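Chapter 7
Selling Fresh Produce

After reading this chapter you should be able to:
- explain how a small produce stand is set out
- choose where shopping baskets should be kept
- prepare a stand for the start of the day

Key words: display, crate, facing, rotation, shrink, carrying basket

Fruit and vegetables are often the first goods a customer meets in a food store. They are sold by eye. A shopper who would never open a can to check it will turn over a tomato two or three times before buying it, and the stand has to allow for that. The goods must be within reach, easy to tell apart, and near a place to put them once chosen.

Roswitha Hubmann ran the produce section at the Gisler store in Hurnidmont for many years. Her rule for new staff was to stand where the customer stands before moving anything. From behind the stand, every crate looks full. From the front, a low crate may show more wood than food.

Stepped stands are common in small stores. Each crate sits higher than the one before it, so the goods at the back can be seen over those at the front. Color does much of the work of separating one kind from the next, and many stores put green goods beside red or yellow ones for this reason. Long, loose goods such as green beans tend to spread and need to be pulled back during the day.

The basket is part of the display too. A customer without one buys what two hands can hold. Gisler keeps 30 baskets for the Hurnidmont store, and one is always set out close to the vegetables.
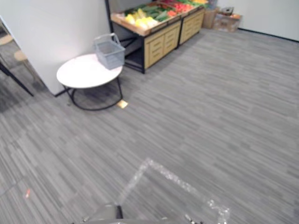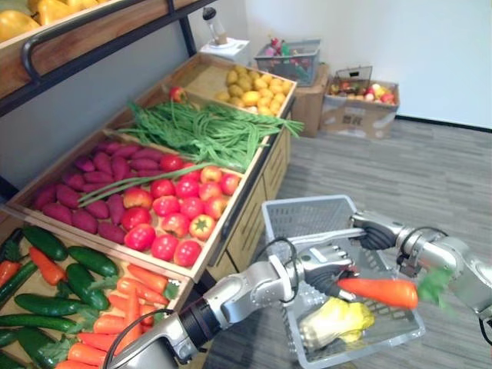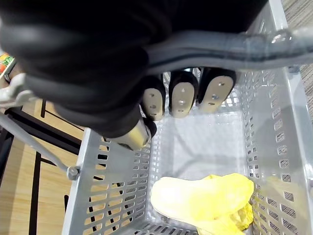
A gray plastic shopping basket at the vegetable section.

7.1 Preparing the Stand

Work on the stand begins before the doors open. Take out anything soft, split, or moldy first. Move older stock to the front of each crate and place new stock behind it. This is called rotation. Goods thrown away are written down as shrink, by weight, on the daily sheet.

Next, check the baskets. Wipe the handle and the inside, and set aside any basket with a cracked rim.

Exercise 7.1 at the end of this section uses the daily sheet from the Wondau store, kept by Bergþóra Thoroddsen in February.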